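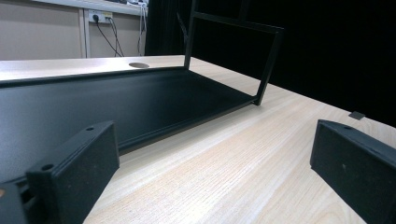
Dec 17, 2018

Back on the tray task this morning after a few days on other things. I had the hand-held gripper, the black metal tray and the light table with the curtain behind it, and a target of 80 good runs before I went home. I didn't get there.

The first hour went on setting up. The Pisteo software had been updated over the weekend and wanted the gripper calibrated again, so I opened and closed the fingers for it a dozen times while it made up its mind. It still loses my settings if I leave it alone too long. I have started writing them on a bit of card and keeping it in my coat pocket.

A run goes like this. Start recording, hold still for a moment, bring the fingers in over the tray, close on the rim, lift, set it down somewhere else on the table, open, back away, stop recording. Then move everything a little and do it again. It sounds like nothing, but my wrist knows about it by lunchtime. The tray is wide and shallow and wants to tip if I take it too near a corner. I threw away 21 runs for that or for stopping the recording too soon, and I kept a note of which was which in case the Warnine people want the bad ones as well. They said in July that they might, and then never mentioned it again.

The shine on the table bothered me. When I face the window end there is a bright patch right across the middle and I can't always make out the rim of the tray in the playback. The curtain does its job on the other side, but black metal against black cloth is hard going too. I tried turning one of the lamps to the wall and it was a bit better. I will ask whether we can have a duller table top, though I expect to be told that kitchens have shiny ones.

Had soup at my desk. Wrote to Alarcón about the file names, as we are still getting two different styles in the same folder and somebody has to sort them by hand. No answer yet.

The afternoon was quicker. I stopped thinking about my hands, and the runs came out smoother. I have to watch that, though. Last time I got too smooth and did every lift the same way, and the model learned my one way and was lost as soon as the tray was turned round. So I made myself come in from the left for a while, then from the far side, then low and slow. I did nearly 2 hours without a break, and then my thumb gave up.

Copied everything over to the Lurklow drive before leaving. The copy stuck once and I had to start it again, so I missed the early bus and walked to the next stop to keep warm.

Tomorrow the rest of the tray runs, then the mugs if there's time. Must take the wrist strap in. Also milk.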